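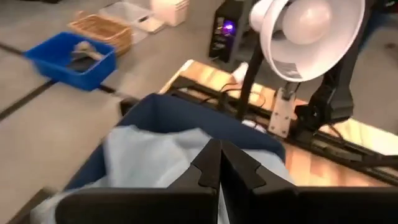
Zikell is a method for teaching robot arms to pick up cloth one piece at a time from a pile. It was developed by the Hokberg laboratory and first released on Tuesday, February 9, 2021. The method belongs to the wider field of imitation learning, in which a robot learns from recorded examples of a task.

Background

Cloth is hard for robots to handle because it has no fixed shape. A garment lying in a bin may hide its own edges and corners, and two garments may look like one. Earlier systems often searched for a known feature, such as a collar or a hem, and failed when that feature was covered. The authors of Zikell chose to work from raised folds, which are present in most piles.

Method

A small camera mounted near the gripper supplies the only view used by the system. From each view the model predicts a grasp point, an approach angle and a closing width for a gripper with two fingers. The arm moves in short steps and a new prediction is made after each one, so that errors made far from the cloth can be corrected close to it. After the fingers close, the arm lifts a short distance and a second model - known as Tima - estimates whether zero, one or several pieces are being held. If the estimate is several, the arm lowers the load and opens the fingers halfway before trying again.

Training data

The first training set contained 2,197 recorded grasps, all guided by a human operator. A further 413 recordings were kept apart for testing. Lighting and the position of the bin were changed between sessions, and everyday objects were left in the background on purpose.

Results and limits

In the published tests, Zikell picked up single pieces more often than the Mtshali baseline, an earlier method based on depth maps. The gain was largest for thin, plain fabrics. Two weaknesses were reported. Flat cloth at the bottom of a bin offers few folds to grasp, and dark cloth in a dark bin was often missed. A revised version issued in April added recordings of nearly empty bins, but the second weakness remains open.

See also

Imitation learning
Bin picking
Deformable object manipulation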